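Gelach House, shared kitchen and wash room - monthly hygiene and safety check

Checked by: Jocelyn Melnyk
Date: 16 February 2020
Previous check: December (January was missed, I was ill)

Marks used: OK / Needs work / Not checked

1. Sinks and hand washing

Hot water at both taps - OK. It comes after 40 seconds at the left tap, which is long, but I do not count it as a fault.

Drain, left sink - Needs work. The water goes down slowly. I have removed the strainer and cleaned it, and it became a little better. Please ask Jumar to look at the trap under the sink when they come for the boiler.

Soap at every washing place - OK. Bar soap is allowed if it sits in a dish and the dish is rinsed weekly.

Sponges - Needs work. Two-sided sponges must be changed every second week. Write the day of change on the sheet inside the cupboard door. The last entry on the sheet is from December. 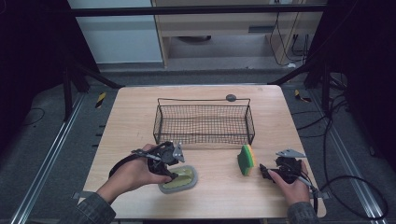

Paper towels - OK. There are six packs in the store cupboard. The new brand is thinner and people take more of it, so I would prefer to return to the old one.

2. Electrical

Kettle and toaster, cables and plugs - OK.

Socket beside the fridge - Needs work. The cover plate moves when I touch it. I have put tape over it with a note. Nobody should use it before the electrician has been.

Extension leads - OK. One lead was lying behind the bin and I have hung it back on the hook.

Water meter reading, for the record: 2,357.

3. Fire

Extinguisher by the door - OK. The needle is in the green part and the pin is in place.

Fire blanket - OK.

Way out to the yard - Needs work. Two boxes from Darix stood in the corridor on the day of the check. The corridor must be free for its full width of 100 cm, also at the weekend.

Smoke alarm - Not checked. I could not reach the button without the high ladder, and the ladder is with Jin until next week. 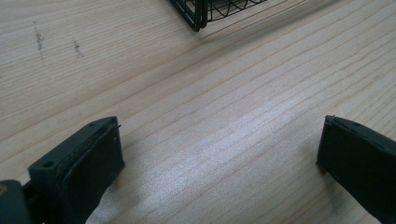

4. TABLES AND WORK SURFACES

Wooden surfaces, general - wipe along the grain with a damp cloth, then with a dry one. Please do not use bleach on wood.

Table legs and screws - OK. I tightened one screw at the window side.

Chopping boards - Needs work. The red board has deep cuts and should be thrown away. The others can stay.

Shelf above the worktop - OK, but heavy pans belong on the lower shelf.

Next check: the same list, and the smoke alarm first.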